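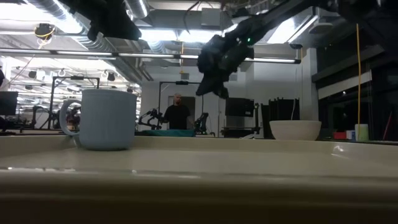 Fig. 4. Tray station, mug on the left and bowl past the back edge. Gripper between the two.

April, by the Nelar docs desk

Section 4: Tray Station Set-up and First Pick

Covers the Nelar two-arm tray kit with the Vurer gripper. Arms should be bolted down and cabled already (Section 3). If the base plates still rock, go back. Don't shim with cardboard.

You need: the tray, one mug, one bowl, the 4 mm hex key, a soft cloth, the stop button within reach. Laptop with Jurkano installed and licensed.

4.1 Placing the tray

1. Power off both arms. Wait until the wrist light is out.
2. Wipe the tray underneath. Grit makes it creep.
3. Set the tray down with the thick rim toward the tray camera. Push it back until it touches both stops.
4. Press on each corner. Any rocking, turn the foot under that corner a quarter turn and try again.
5. Tighten the two side clamps. Finger tight, then a half turn with the key. No more, the glaze chips.

Note: a glossy tray throws reflections. Curved bright patch in a corner is normal and Jurkano ignores it after calibration. If you get ghost objects in the list, see 4.5.

4.2 Mug and bowl

1. Mug on the left side of the tray, handle pointing left. The default grasp takes the body, not the handle.
2. Bowl on the right, beyond the back edge. It does not go on the tray for this routine.
3. Leave open surface between them. The gripper needs somewhere to come down.
4. Both empty. No water for first runs, please.

Max load per arm is 800 g including whatever is in the mug. Heavy stoneware gets close to that faster than you'd think. Weigh it if unsure.

CAUTION: No glass. No chipped rims. Fingers are pointed and will find the crack.

4.3 Waking the arms

1. Clear the reach of both arms. Loose cables too, tie them back or up.
2. Stop button in, then power on at the supply.
3. Release the stop button (twist right).
4. Wait 30 seconds. Don't touch anything in Jurkano while the joints check themselves, it will just queue the clicks and do them all at once.
5. Look for the green light on the wrist. Green is ready. Amber is still checking. Red, see 4.5.
6. In Jurkano pick Station > Tray > Home. Speed slider to 20 percent before you press Go.

CAUTION: On Home the second arm parks high. Check above it as well as beside it. Anything hanging from the ceiling counts.

4.4 First pick

1. Choose Hover. The gripper should stop between mug and bowl, fingers down, touching nothing.
2. Check the gap under the fingertips with the block from the accessory bag. Block slides under without dragging = good.
3. Gap too small: Jurkano > Offset > Z, up one step at a time, Hover again.
4. Choose Pick Mug. Hand on the stop button.
5. Let it close. If the mug slides before the fingers grip, stop and re-seat it, don't chase it with offsets.
6. Lift is short, a hand's width. Then it sets down in the same spot.
7. Do it again until you get five clean ones in a row. Then raise speed.
8. Same again with Pick Bowl. Slower approach, wider opening, that's set for you.

Note: people can be in the room, just outside the floor line. Anybody reaching over the tray means stop button in first. Every time, even for a quick nudge of the mug.

Note: if you run several stations, name each one in Jurkano before you save offsets. Otherwise they overwrite eachother and you start over.

4.5 If it won't go

Code 307: camera can't see the tray rim. Clean the lens, check the clamp, re-run Calibrate.

Ghost objects: overhead lights usually. Turn on Mask Highlights. Still there, shade the tray while you calibrate, then take the shade away.

Red wrist light: joint blocked or cable pinched. Power off, move the arm by hand through its range, feel for the catch. Power on again.

Fingers close but don't hold: pads worn or greasy. Wipe with the cloth, dry. Replacement pads are Pētersons type B, type A will fit but sits crooked.

Arm shakes on Hover: base bolts. Section 3.

Saves: Jurkano does not autosave offsets. File > Save Station before you quit. Section 5 assumes you did teh save.

Comments (4)

benchrat: Step 4 in 4.1, which way is up on the foot? Mine has no mark.

Nelar docs: Clockwise from underneath raises it. Will add.

m_oduya: 307 kept coming back until I noticed the clamp was a hair loose. Might be worth putting the clamp first in that list, before the lens.

traykit2: Can I use a plate in place of the bowl? Pick Bowl goes right over the top of it and closes on air

Questions: write to the Nelar support desk through your account page | © Nelar | Back to top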